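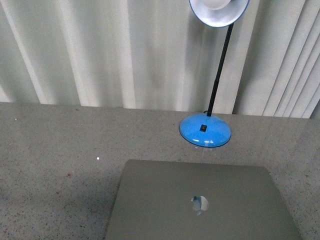 Who closes the office at night?

When you leave school, somebody has to switch off the lights and shut the windows. In an office it is the same. For a long time people did this job with their own hands. Now, in some places, a robot does a part of it.

At a company with the name Drelteck, 70 people work on 2 floors. They make maps for buses and trains. Every evening at seven, a robot called Kolico starts its round. It has wheels, two arms and a head with cameras in it. It rolls slowly from desk to desk and looks.

What does the robot look for?

Kolico has a list of small jobs. Is a lamp still on? Then it pushes the switch. Is a laptop open? Then it closes the lid very gently. Is there a cup? It carries the cup to the kitchen. If a desk is already fine, it goes on to the next one.

These jobs sound easy to you. For a robot they are difficult. Think about a desk lamp. One lamp has its switch on the base, another has it on the cord, and a third one you must touch on the top. You find the switch in one second, because you have used many lamps in your life. Kolico had to learn it.

How does a robot learn this?

People showed it. They did the same job many times, and the cameras recorded what they did. Then a computer program studied these recordings and searched for what is the same in all of them. For the lamp job, the robot needed 60 good recordings before it was allowed to try alone. At first it pushed beside the switch, or it pushed too hard and the lamp fell over. After more practice it became better.

What happened with the people?

This is an important question, and grown-ups ask it too. Before Kolico came, Kyu-ri Song did the evening round. She walked through both floors and she knew every desk. When she heard about the robot, she was worried. "I thought, now they do not need me," she says.

She still works there, but her day is different. In the morning she reads the robot's report. It tells her which jobs went well and where the robot stopped. Sometimes it stops in front of a thing it does not know, for example a new kind of lamp. Then Kyu-ri teaches it. She had to take a course for this, and she found the first weeks hard.

She likes that she can go home earlier now. She does not like everything. In the evenings she used to talk with the people who worked late, and she misses it. Some workers also did not want cameras moving near their desks. So the company made a rule: when a person is sitting at a desk, Kolico must wait or go another way.

In other companies it can go differently. Sometimes a robot comes and there is less work for people, and they must look for a new job. That is why it is good when the workers are asked before, and not only after.

Try it yourself

Ask a grown-up for a desk lamp. Write down every step you need to turn it off, so exactly that a friend can follow it with closed eyes. Where is the hand at the start? How does it find the switch? Read the steps aloud and let your friend try, then change the steps that did not work.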